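# Brarholm hand kit, right and left, after a winter of use

I bought the Brarholm five-finger hand kit as a pair last fall, for the upper-body robot that a few of us are building in a shared workshop. Pirjo Suominen did most of the wiring and I did most of the mechanical assembly. Lenka Machala wrote the grip software. We paid full price and the seller doesn't know I'm writing this.

The short version is that the hands are good, the manual is poor, and the tendon tensioners need attention more often than I would like. If you want to pick up tools that were made for people, I would buy them again. If you only want to move blocks from one place to another, get a two-finger gripper and keep the difference.

## What comes in the box

Each hand ships as a partly assembled palm with the motors already fitted. The fingers come in bags, one bag per finger, and the tendon cord is on a spool that both hands share. There is a bag of screws, a small driver, the wrist adapter, and a cable that was too short for our forearm. Pentti Räsänen made us a longer one.

The palm and the outer finger shells are molded well. I found no flash to trim and all the holes lined up. The finger pads are dark and slightly soft. They have held up fine so far, apart from the pad on the right thumb, which has a cut in it from a box knife and still works.

The thing missing from the box is a spare set of tendon guides. These are tiny and they roll. I lost one in the first hour and had to wait for a replacement.

## Assembly

The manual says an evening per hand. The right hand took us 11 hours over several evenings, and the left one went faster because by then we had our own notes.

Most of the time went into the tendons. The cord has to pass through every guide in the finger, around a pulley in the palm, and back to the tensioner. The drawing in the manual shows this from the wrong side for the left hand. I threaded the whole index finger backwards before Pirjo noticed that the finger would open when told to close.

A few notes for anyone doing it:

- Melt the cord end to a point before threading. Cutting it at an angle isn't enough.
- Do the little finger first. It has the least room and you will want your patience for it.
- Leave the back cover off until the hand has been through the self-test.
- The wrist screws are a different length from the palm screws, but they come in the same bag. Sort them before you start.
- Don't use thread lock on the finger shells. You will be opening them again.

The self-test runs each finger to both ends and back. Ours failed on the right ring finger until I backed the tensioner off by half a turn. After that it passed every time.

## Mounting and wiring

The wrist adapter fits the Fleltus forearm with no changes. We use those on both sides, and I have no complaints about them. Power comes from a Toivonen supply under the bench while we test, which saves a lot of battery handling.

The connector is the weak point here. It has no latch, so when the wrist rotates past a certain angle the plug can work its way out. We put a cable tie through the housing and haven't had a problem since. A locking connector would cost the maker very little.

Heat is acceptable. Holding a light object, the palm gets warm after a while and then stays there. Holding something heavy at arm's length, the controller will start cutting the current to protect the motors, and the grip gets looser without much warning. Lenka added a message on the laptop for this. The stock software only writes it to the log.

## Using it on real objects

We wanted the robot to handle the things that were already lying around the workshop, so the test list was made up of hand tools and containers. No special handles, no foam wrapped around anything.

Round handles are what this hand does best. Screwdrivers, a broom, a paintbrush and a garden trowel were all easy once the fingers could get around them. The trowel became our standard test because the grip is thick enough to fill the hand, and the blade shows any twisting at once - a small slip at the handle turns into a large swing at the tip.

The usual exercise is on the white table, with a light plastic basket near the front edge and the trowel in the right hand. We left the left hand curled for most of this and only brought it in later for steadying the basket.

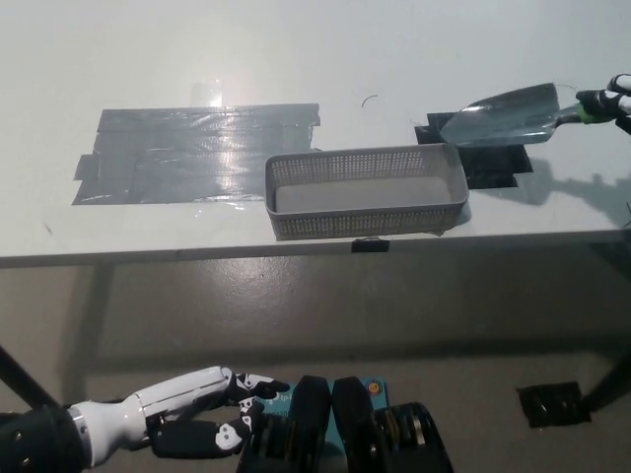
## Grip strength and repeatability

I kept a notebook for one part of this, so there are a few numbers. For the trowel I set up runs of 100 grasps, with the handle in the same place each time. I did four runs, so 400 grasps, with the tensioners left alone from start to finish. The first two runs were close to perfect. In the third, the little finger began arriving late, and by the end of the fourth it was barely touching the handle. The other three fingers and the thumb did enough to keep hold, but the blade drooped.

Retensioning fixed it. It takes a few minutes with the back cover off. It would be easier if the tensioner screws could be reached from outside, and I'm thinking of drilling the cover.

The controller keeps its own total of full closes for each hand. The right hand reads 1,977 as I write this. The left is far behind it. I have replaced one tendon in that time, on the right index finger, where the cord had frayed at the last guide.

Flat objects are a different matter. The fingertips are rounded, and a steel ruler lying on a table can't be picked up unless you slide it to the edge first. Coins and washers are hopeless. Thin-walled containers work if the thumb goes inside and the fingers stay outside, but the default closing force is too high for anything that bends. Turn it down before you try a yogurt cup.

## Noise

The motors whine, at a pitch that carries. With both hands closing at once you will want to raise your voice to be heard across the bench. Joonas Eskola, who works on the next bench over, asked us to keep the self-tests until after six in the evening, and I think that was fair. With new grease in the gears it got a little quieter. In a house I would want a door between the hand and anyone sleeping.

## Software

The library that comes with it is small and does what it says. You can set a position, a speed and a force limit for each finger, and read back the position and the current. There is no touch sensing, so all you know about contact is what the motor current tells you. Lenka found that good enough for handles and not good enough for soft things.

The setup tool only remembers one hand at a time. If you calibrate the left, it writes over the file for the right without asking - save a copy under another name after each calibration. We lost an evening to that.

Updates have been rare. One in July changed the direction of the thumb rotation and mentioned it on the last line of the notes. Read them to the end.

## Compared with the Bekell gripper

Pentti Suominen has the two-finger Bekell gripper on his own arm at home and brought it in for a weekend so we could try them on the same jobs.

The Bekell is quieter and faster, and it never needed adjusting while we had it. It picked up the ruler. It also squeezed harder on small parts. With the trowel it could lift and carry, but the handle pivoted between the two jaws as soon as the blade met any resistance, and we couldn't find a jaw angle that stopped it. The Brarholm hand kept the blade pointing the right way because the fingers wrap around.

For sorting parts I'd use the Bekell. For tools, the Brarholm.

## Good and bad

Good:

- Molding and fit of the parts
- Wraps well around ordinary tool handles
- Fits the Fleltus forearm directly
- Every part can be bought separately

Bad:

- Left-hand tendon drawing is wrong
- Tensioners drift and sit under the cover
- No latch on the wrist connector
- Calibration file gets overwritten
- Loud

I emailed the maker about the drawing and got a polite reply saying it will be corrected in the next printing. Until then, thread the left hand with the palm facing you and read the drawing in a mirror. Pirjo taped a small one to our copy of the manual, and it works.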